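Clasville Robotics Open Day 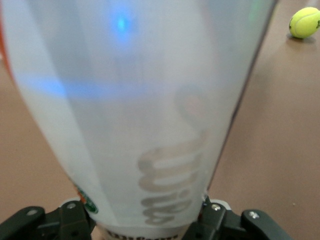
The Clasville Robotics Open Day is a yearly public event held at the Tabrizi workshop in Clasville. It is run by Pritent, a small automation firm, and lets visitors see robot arms sorting, lifting and packing household goods and sports items. The best attended edition was that of 9 December 2023, when 2,151 people signed in at the door.

Background

The event grew out of a trade evening started by Ladan Kiani, then head of testing at Pritent. The first evenings were held in April and were open only to customers. After the firm took over the Tabrizi building, a former bus depot, the event moved to winter and was opened to the general public. Entry is free, but places at the arm benches are booked in advance.

Programme

Demonstrations last some 16 minutes each and are repeated through the day. In the handling demonstration, an arm with a two-fingered gripper picks up everyday objects, among them a tennis ball can, which is held upright between the fingers. The gripper carries a small camera, and its view can be followed on a screen beside the bench. Staff explain how grip force is set for thin plastic – a subject that drew many questions in 2023.

The 2023 programme had 4 benches. Pendo Langat led the handling bench and Bahman Heydari the packing bench. A talk on gripper wear was given by Nokuthula Ndlovu of Gilireo, which supplies finger parts to Pritent.

Reception

Visitors' comments on the 2023 edition were mostly good, though the queues were criticised. Ehsan Rahimi, who took over as organiser afterwards, brought in timed entry and moved the talks upstairs.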